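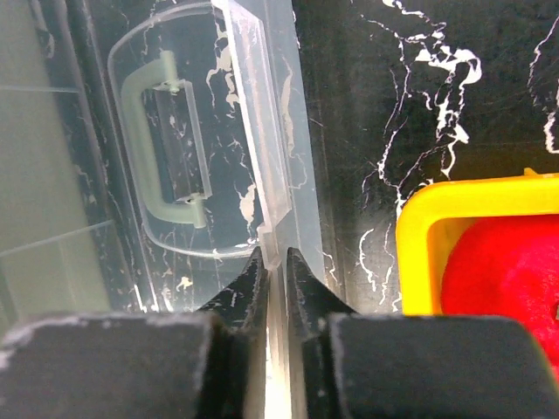
A clear lidded tub with a carry handle, on a black marble-patterned surface.

The Flimton hall kitchen is getting its shelves back. A cleanup that started in August with one stuck cupboard door has spread to the whole room, and everything in it is being sorted, washed and put into clear plastic containers with lids. Doors open again to the public at 9 a.m. once the last shelf is done.

Dilwyn Parry, who has run the lunch club out of the kitchen for years, said the old setup had gotten silly. Cardboard boxes inside bigger cardboard boxes. Three drawers of lids, no bottoms. A bag of rice behind the hot water pipe that went soft on one side.

"You'd go in for a ladle and come out 20 minutes later with a cake tin," Parry said. "I bought four packs of paper napkins last spring. We had napkins. We had loads of napkins."

The new tubs were picked for the handles as much as anything. Most of the kitchen's stuff doesn't stay in the kitchen — it goes across the yard to the big room, or down to the field for the fair, or into the back of somebody's car. A flat lid with a handle set in it can be carried in one hand with the other free for the door. The door sticks too, by the way. That is on a seperate list.

Clear sides were the other must. Labels were tried before and fell off, or stayed on long after the contents changed. One old biscuit tin said FUSES on it and had held tea towels since before the new roof.

Money came from the spring raffle and a grant from Dikach, the hardware store on the corner, which knocked a bit off the price as well. Total spend so far is around 1000 dollars. That covers the containers, new shelf brackets, a long strip light over the sink and a second-hand step stool. The brackets cost more than anyone guessed.

Wyn Parry, Dilwyn's cousin, did the shelving. He took the old boards down over two evenings and found the wall behind them in worse shape than hoped, so there was a delay while the plaster was patched and left to dry. Bottom shelf now sits higher off the floor to make room for a mop. Top shelf is for things used once a year and not more.

"Christmas goes up top," he said. "Christmas and the jam pan."

Baking supplies get the shelf at elbow height. Flour, sugar, the cake decorating bits that the after-school group uses. First aid has its own spot by the door, on a hook, not in a tub, after some back and forth. Tea and coffee stay on the counter as before. Nobody wanted to move the tea.

What's going out: 32 odd mugs, a fish kettle, two toasters with one working slot between them, plus a stack of plates with the old Gape football club crest. The plates have been offered back to the club. No answer yet at time of writing. Mugs are free to anyone who wants them, box is on the porch, please take more than one.

A few things turned up that people had given up on. The good bread knife. The key to the piano. A tin of 2 pence pieces, English, no idea. Also a roasting dish with BENDINE written on the bottom in nail polish, believed to be from the family at Bendine Farm, who can collect it any time.

Users of the kitchen are asked to follow a short set of rules, which will be taped inside the cupboard door:

Put the lid back on.
Tubs go back on the shelf they came from.
Nothing damp goes in a closed tub. Cloths especially.
If you finish something, write it on the pad by the phone.
Lift by the handle only if the lid is snapped down on both sides. Heavy ones, hold from underneath.
No stacking tubs on the stove, even when it's off.

Regular groups keep there usual slots. The lunch club is serving cold food only until the stove is pulled back into place, with soup expected to return the week after. The after-school bakers are in the big room for now and have been told no icing in there, carpet.

Spare containers in sensible sizes would be welcome, lids included please. Anything without a lid will be politely turned away. Drop off at the side door in the mornings, or leave a message on extension 2109 and Dilwyn will call back in the afternoon, after lunch is cleared.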